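# Kitchen sim, lesson 2: moving the food from the tray to the plate

This page picks up where lesson 1 stopped. You should have the simulator installed and the Kanville kitchen loading without errors. If it still hangs at startup, talk to Lilla Lakatos before Tuesday so you don't lose the session.

The task is the one we will run at the club meet in February. The arm picks up the hot dog from the tray and sets it down on the plate. Everything is scored in simulation.

## Load the scene

1. Open the club folder and pull the latest version.
2. Start the simulator and choose the kitchen world.
3. Set the random seed to 289. Everyone uses this seed for practice so we can compare runs.
4. Press reset once and wait for the arm to stop moving.

Check your view against this one before you go on.

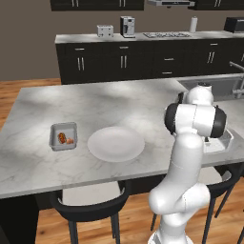 *Practice scene: tray on the left of the island, plate in the middle, arm on the right.*

If the tray or the plate is missing, you have the old world file. Pull again and restart.

## Write the pick

Start from Jenő's template, `pick_basic.py`. It already has the functions for reading object positions, so you only fill in the targets.

1. Read the position of the hot dog. Do not type in coordinates by hand. The scoring seeds use different ones.
2. Move the gripper to a point 8 cm above it.
3. Turn the wrist to match the angle of the hot dog. The small pink piece is very close to it, and a gripper that comes down at the wrong angle will push both.
4. Lower slowly, close, and lift straight up until you are clear of the sides of the tray.

Dénes Vincze skipped step 3 last season and lost most of his grasps that way.

## Write the place

1. Move sideways to a point above the center of the plate. Keep the height constant.
2. Lower until the contact value changes, then open.
3. Back off upward before you turn the arm.

The plate is wide, so you have plenty of room for error. Don't spend an evening tuning this part. Most failed runs come from the pick.

## Save your run

Log each run with `save_run` and put your initials in the file name. Quyên Bùi's best run so far took 708 simulation steps from reset to release. Yours can be slower. A clean run gets full points at any speed, and the step count is only used to break ties.

Upload your log to the lesson 2 folder. Fanni Csonka goes through the folder after each session and leaves comments in the same place.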